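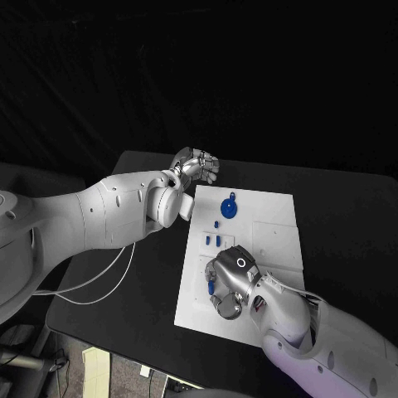 How often should you oil a wooden cutting board?

Once a month if you use it every day, every other month if it mostly leans against the wall. New boards want more than that. Oil a new one every night for the first week and then go to monthly.

Updated 09/02/2021. Moved the stain stuff up, took out the bit on bamboo, it was wrong.

Quick test first. Flick some water on the board. Beads up, leave it alone. Soaks in and leaves a dark spot, time for oil.

What oil

Food grade mineral oil from the drugstore. Cheap, no smell, never goes bad. Same stuff as the fancy bottle in the kitchen store, read the label.

Not olive oil. Not sunflower, not corn. They go rancid in the wood and then your apples taste like an old pantry. I did this for years and blamed the apples.

Walnut oil is OK if it's the kind that dries, but skip it if anybody with a nut allergy eats at your house. Silvana Lins wrote in to say she uses pure tung oil on hers and waits a month before it touches food. Fine if you have a spare board. I don't.

How to do it

Wash, rinse, dry with a towel, stand it on edge overnight. Really overnight. Oil over damp wood is a waste of oil.

Warm the bottle in a mug of hot tap water. Pour a puddle the size of a pancake, push it around with an old T-shirt scrap. Both faces, all the edges. End grain drinks the most so go back over it until it quits drinking. Leave a few hours, wipe off whatever is still sitting on top.

Both faces, I mean it. Oil one side only and the board cups. If yours already rocks on the counter, lay it hump side up on a damp towel overnight and look in the morning. Works maybe half the time.

Oily rags: spread flat outside to dry. Mineral oil isn't the scary one but tung and linseed rags can heat up on their own in a wad and start a fire. Just make it a habit with all of them.

Stains and smells

Onion, garlic – coarse salt and half a lemon, scrub with the cut side, let sit five minutes, rinse. Beets, same thing, then again tomorrow. Turmeric doesn't really come out. Sunlight fades it some.

Baking soda paste for fish. Colette Vasseur swears by white vinegar in a spray bottle and I've come around on it, though it dries the wood so oil after.

Dark gray marks near the edge are usually from a wet can or a cast iron pan left sitting. Sand those.

Sanding

When the knife lines hold on to food, or the surface gets fuzzy. Start at 120 if it's bad, then 220, finish at 400. Always with the grain. Wrap the paper around a block so you dont dig a valley in the middle. Then wipe with a wet cloth, let it dry, and it'll feel rough again, that's the grain standing up. One more light pass with the 400. Dust off. Oil like it's new.

Deep crack all the way through? Get a new board. A small split at the end you can glue with waterproof wood glue marked for food surfaces, clamp overnight, scrape the squeeze-out.

Board wax

Optional. Nice though, water rolls right off. 1 part beeswax to 4 parts mineral oil by weight, melted in a jar set in simmering water. Stir with a chopstick, pour in a tin, let it go solid. Rub on after the oil has soaked in, buff next day. I make a batch in December and it lasts me till the next one. Too stiff, remelt with more oil. Too greasy, more wax.

The jar will never be a clean jar again so don't use a good one.

Spoons and rolling pins

Same oil, same way. Stand spoons in a mug handle down until dry. Rolling pins don't get soaked ever, just a scraper and a damp cloth.

Things that wreck a board

The dishwasher. Even once.
Soaking in the sink.
Leaving it flat on a wet counter.
Parking it next to the stove or on a radiator.
Bleach at full strength. For raw chicken use hot soapy water, then 1 tablespoon plain unscented bleach in a gallon of water, let it stand a couple minutes, rinse, dry.

Fasil Workneh asked about butcher block counters. Mostly the same, only you can't stand a counter on edge, so wipe up around the faucet every time and oil that part twice as offen as the rest.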